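Two arms, one table and a lot of orange plastic

I'd been promised tea and a look at some robots, and the tea came second. The man who runs Natero (it's a one-person project, he just likes having a name for it) had his hands full of cables when I turned up on Saturday, so I found a stool and started asking questions while he untangled himself.

First one: why two arms? "I started with one, and I spent my whole time being its other hand," he told me. "Hold this, turn that round, pass me the thing. I thought, I've built a very slow boss."
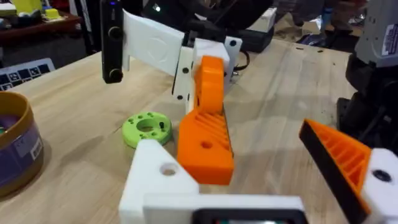
He prints most of the fingers himself, and he's fussy about them. The current shape is version 48, if you please, and he can tell you what was wrong with nearly all the others. Too stiff, too floppy, one that snapped while he was showing it to his sister. "The ribs are what matter," he said. "Get them right and the finger gives a bit. Get them wrong and you may as well use a spoon."

I asked what it had all cost and he winced, then went and got the notebook! The total so far is £3,783, and £1,100 of that went in a single month last May, when he bought motors from Skedus and then had to buy them again in the right size. He was quite cheerful about it. I'd have been under the bed. 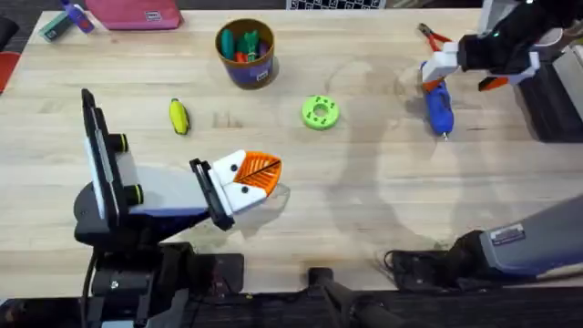

The software side is where he nearly gave up. He'd been following a set of build notes called Rerkerska, which he described as "brilliant up to page 40 and then written by somebody in a hurry". The bit he was stuck on was getting both arms to agree where the table was. He got there in the end with help from the Valcárcel workshop, who let him come in on their open evenings and ask daft questions (his words).

So what does he want them to do? He had a proper think about that one. "Mend things. Little things. I'd like one to hold a broken part still and the other to do the fiddly bit, and me to be sat down." 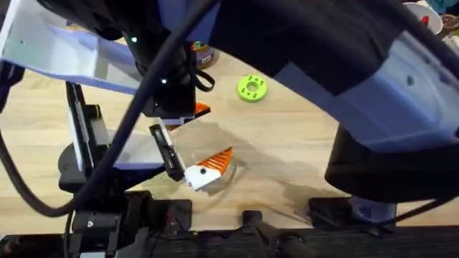 He reckons that's a good way off. Picking up anything with a slanted side still gives him trouble, and he wants to redo the cable runs before he tries anything clever. There's a version 49 of the finger on his laptop as well, a touch wider at the base, and he was itching to get it on the printer. I left him to it and let myself out.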